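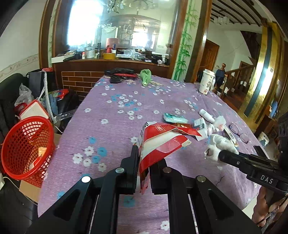
Rosine Gautier thinks I'm being paranoid. Her comment on my October post said that a password manager is one more thing to get hacked, and that her paper notebook has never had a data breach. Fair point, Rosine! But I'd still rather lose a notebook full of recipes than one full of logins.

Anyway, I finally moved everything out of my browser and into Rudico this month. I had 91 saved logins, and 72 of them used some version of the same password (yes, the dog's name, yes, with an exclamation mark at the end). The import took a few minutes. Changing them all is taking forever - I'm doing 7 a night with a cup of tea and I've started with email and the bank.

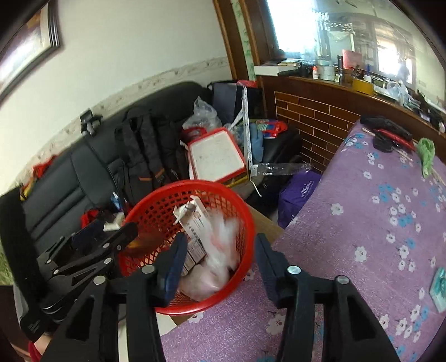

Two-step codes are the part I kept putting off. When you turn them on, most sites give you a set of backup codes, and you're supposed to print them and keep them somewhere safe. Mine were going to end up in something like that red mesh basket, in with the little white boxes and a crumpled plastic bag, and I'd never have found them again. So they're in an envelope with my passport now.

Next up is my old Prolton account, which wants a phone number I gave up years ago. Support says to allow 60 hours for a reply. Wish me luck!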